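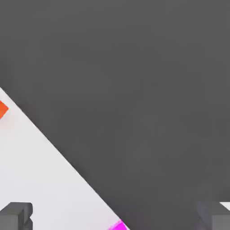
About us

Zamen is a small company in Batthorpe. We make practice lessons for robot arms, and we sell them as a service to schools, training centers and small factories. The service is called Plameo. It runs in simulation, so a customer can start with an ordinary computer and buy a real arm later, or never.

The company was started by Ulla Boström and Yusri Sitompul. They met at a training center where 16 students had to share one robot arm, and most of the day the students stood in a line and waited. Yusri wrote a first simulated table for them during the evenings. It had one arm and a few cubes and the cubes fell through the table quite often. The students used it anyway, and in June of the same year the first school outside of Batthorpe asked if it could have a copy.

What we do

A Plameo lesson is a table, an arm and a task. The student writes the program or guides the arm by hand controls, and the lesson keeps a record of every try. We have now 266 lessons in the library. Many of them look very simple. We use plain colors and plain shapes because the student should think about the reach, the grip and the path of the arm, and should not spend the time on the scenery.

The lessons are sorted in 4 levels. On the first level the student moves small cubes on a free table. On the second level there is something large standing in the way. Many students find this step the hardest, also those who did well before. A big box changes where the arm can go, it can hide a cube from one camera, and it gives a second height to work on. One of our tables for this level has a purple box in the middle, with a cyan cube up on top of it and a green cube down on the table to the left.

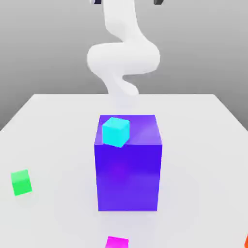

Melati Ginting wrote to us after her first term with Plameo that her group had been too quick on the open tables and became careful only when the box lessons came, and that she would like to have these lessons earlier in the course. She asked also for a way to lock the outside camera, so that students must work with the view from the gripper alone. We added this lock, and it is now included for all customers. The order of the lessons we left as it was, but a teacher can change it in the course settings.

How we work with customers

We answer every message ourselves. Puspita Nasution takes care of schools and Larasati Santoso takes care of companies - if you are not sure which one you are, write to either of them. Before a course begins we ask for a short call, where we go through the computers you have and which arm you want to practice for. If your arm is not in our list, we can usually build a model of it, but this takes time and is paid separately.

A school license covers 70 students. Smaller groups can share one license between two schools, and we help with the setup.

We give also a teacher course called Lau. It is held online in small groups, in English, and it follows the same four levels as the students do. Teachers don't need to know programming before they start.

What we don't offer

We do not sell robot arms and we take no payment from those who do. We also don't give safety training for real machines. A student who has finished all Plameo lessons must still have proper instruction from your own staff before going near a real arm.

Visiting us

Our office is open for visits if you write first. There is a desk with a large screen where you can try any lesson as long as you like, and coffee.

This page was last changed in March 2023.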